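2018-08-31
Student project report, submitted by the Clinero group

Range and Dispersion of a One-Third Scale Traction Trebuchet

1. Purpose

The project set out to measure how far, and how consistently, a small traction trebuchet throws when the pulling crew is changed but the machine is not. A traction trebuchet has no counterweight. The short end of the beam carries ropes, and people haul on them. Most school and club projects build the counterweight type, which is easier to test, as the stored energy can be calculated from a weight and a height. With a human crew the energy changes from one throw to the next, and period writers disagree widely on what such machines could do.

We wanted to know which part of the spread in range comes from the crew and which from the sling. The work was done at the Flulturham field site in June, after a build period in the Ellery workshop.

2. The machine

The frame is a pair of ash trestles joined by a cross axle. The beam is a single tapered ash pole, divided by the axle in a ratio of 7 to 2, with the sling on the long arm. Ratios in published reconstructions vary, and ours was fixed partly by the length of pole we could buy. The axle runs in greased oak blocks. Early tests used dry blocks, and these squeaked, heated and wore oval, so they were replaced before any measured throw.

The sling is a canvas pouch on two hemp cords. One cord is tied permanently to the beam. The other ends in a loop that slips off an iron prong at release. The prong angle controls the release point more than any other single setting. It was bent cold in a vise and checked against a card template before each session.

Shot were cast in concrete from one mold and weighed on a kitchen scale. Any that chipped on landing were taken out of use. The mass of the standard shot was 426 grams.

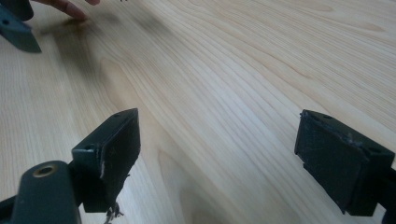 Marking out was done with chalk line and stakes. The center line ran from the axle toward the far hedge, and each landing point was recorded as a distance along that line and an offset to the left or right. The point recorded was the first mark in the turf, not the place where the shot came to rest. On hard ground the shot could roll a long way, and including the roll would have told us more about the field than about the machine.

3. Crews and procedure

Two crew arrangements were compared. In the first, the pullers stood directly under the short arm and hauled straight down. In the second, they stood slightly forward and pulled down and back. Both are shown in manuscript drawings, although the drawings can't be relied on for angles. The same people pulled in both arrangements, and the order was alternated so that tiredness would not fall on one arrangement only.

One person held the pouch and let go on the pull. This job proved harder than expected. If the holder lets go early, the beam starts slowly and the shot drops short. If the holder hangs on slightly too long, the beam flexes and the throw is longer, but the direction suffers. Holding late is described in several accounts of the weapon, and we adopted a fixed call so that the holder released on the same word every time.

All persons not pulling stood behind the rope barrier. Throws were stopped whenever anyone was forward of the axle. Helmets were worn by the crew and the holder.

4. Results

The downward pull gave the longer mean range. The backward pull gave the smaller sideways spread. The difference in range was clear in every session. The difference in spread was clear in all but the first, when the holder was still learning the timing, and the first session has been left out of the plots for that reason. It is kept in the data table.

Changing the prong angle by a small amount moved the mean range more than changing the crew arrangement did. With the prong too straight, the loop slipped early and the shot went high and landed close to the machine. With the prong too curved, release came late and the shot struck the ground in front of the frame. Between those limits the range was fairly flat, so a crew would not need a precise setting to get useful results.

Cord stretch was a larger problem than planned for. Hemp cords lengthened during each session and had to be retied. Damp cords behaved differently again. We did not control for moisture, and a repeat should.

5. Sources of error

Pulling force was not measured directly. A spring gauge on one rope was tried and abandoned, as its hook opened under load. Wind was read from a handheld meter at the machine only. The field falls slightly to the east, and ranges have not been corrected for this.

Scaling the results up to a full-size engine is not attempted. The Ondell reconstruction has been said to need roughly 1,000 throws before its beam was retired, but we have no comparable wear figures. Our beam showed one fine lengthwise crack near the axle at the end of testing.

6. Further work

A second beam with a different arm ratio has been cut and is seasoning in the workshop. It will use the same trestles and sling. Linen cord should be tried in place of hemp, and a load cell should replace the spring gauge. The data table and the cutting list for the frame are held with the project file.

Contact: Clinero group, Ellery workshop | © 2018 Clinero group | Back to top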